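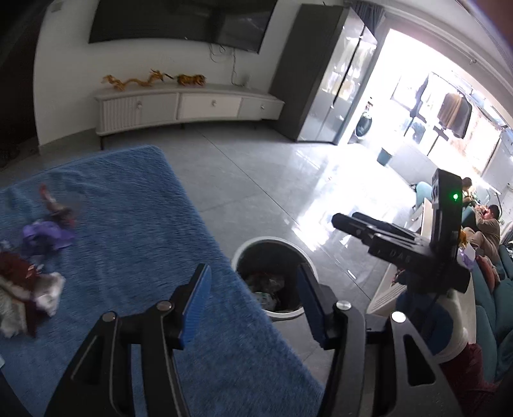 3.2 Equipment budget

Costs were fixed on 10th April, before any home visits. Two quotes for the hand-held grippers – Tranden at 449 per unit, Enley at 900 with spare finger pads included. We took 4 from Tranden. Pads bought seperately, one set per unit.

Figure 3. Hand-held gripper in a living room, blue pads on both fingers. Fabric on the rug, trash bin at its edge.

Total ceiling for hardware was 2000, so no room for a fifth unit. Storage and chargers moved to the May order (T. Conceição, Sampaio site). Linkage screws not costed at all, should of been. Arm purchase from Zonen put off untill the tidying tasks are settled – see 3.4.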